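01/01/2022

Woke up at ten with the blanket half on the floor and the neighbors already vacuuming, so I guess that's the new year started. I did not make it to midnight! I was on the couch with the crossword book Sosina gave me and the next thing I knew it was 3 a.m. and my neck hurt.

I want to write down the garden stuff before I forget it, because every winter I swear I'll remember and then April comes and I'm standing at the plot with a packet of seeds and no clue what went where. So: beans along the fence did great. Squash did terribly (mildew again, same corner, I am done with that corner). The tomatoes by the compost bin were fine but way too crowded, and Serpil said so in June and I didn't listen. She was very nice about it in August.

Henok wants to go in on a seed order with me this year. He sent me a list last night that was pages long, most of it peppers. I don't even like hot peppers that much, but he says there's a mild yellow one and I'd be crazy not to try it. We'd split the cost, and I told him I could do 41 dollars and not a penny more. He wrote back "we'll see," so, hmm.
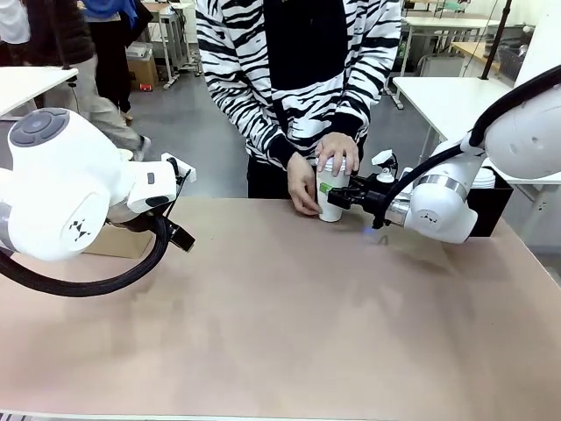
I also have to decide about the second plot. Number 304 is open because Kwabena is moving to Gudeta in the spring, and he said he'd put in a word for me if I wanted it. I do want it. It gets sun all afternoon and he's been feeding that soil for years, and the rhubarb is staying! But it's twice the weeding, and I could barely keep up with mine in July when it was so hot I only went over after supper.

Called Mom after lunch and she thinks I should take it and just put half of it in potatoes. She thinks most things should be potatoes. We talked for an hour, mostly about her knee and whether my cousin is really going to paint that kitchen orange.

Soup for dinner, the end of the lentils. I still need to wash the seed trays, they've been in the tub since Thanksgiving and I'm tired of moving them every time I shower. Tomorrow. And I have to text Kwabena back.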